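Dark cotton fading and stiff after washing

I have a washing machine on the 40 degree setting and my dark tops come out with pale streaks. We moved to Godcombe in March and it started then. Is it the water or the powder?
Posted by Wukley, 2 Jul 2020

Zemavlow
Probably both. Hard water stops powder dissolving properly and the bits stick in the folds. Change to a liquid, wash at 30, turn everything inside out and don't fill the drum more than three quarters. I spin at 1000 and no higher for darks. For the streaks you already have, rinse again with 200 ml of white vinegar in the softener drawer. Shake each thing out before hanging it, as creases left in the cloth fade first.

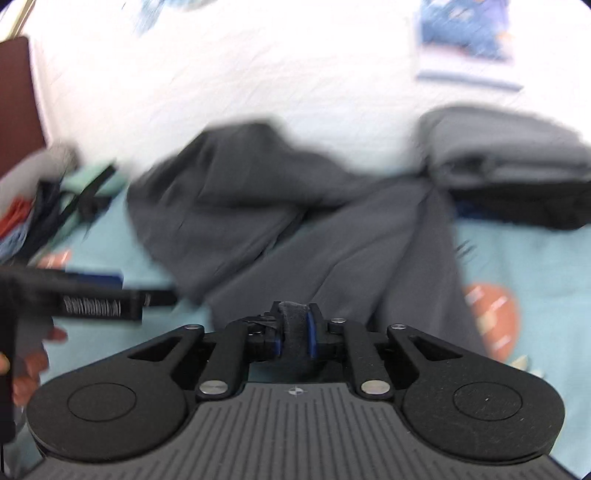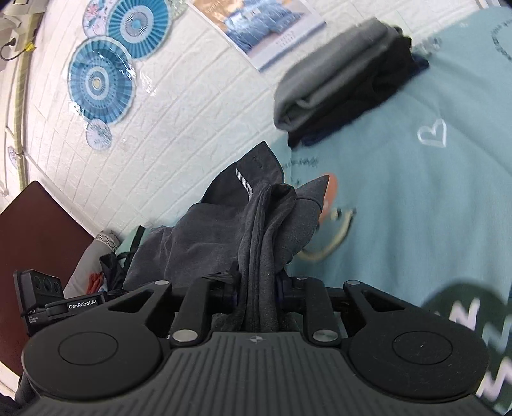
Second picture: dark grey garment, bunched up.

I dry mine in the shade. It takes 8 hours on a still day.

Abeysekara
same here, it's the water. get a softener

Wukley
Thanks both. Did the vinegar rinse and most of the streaks have gone from two of the tops. The third is still bad along the seams so I will try it again with liquid.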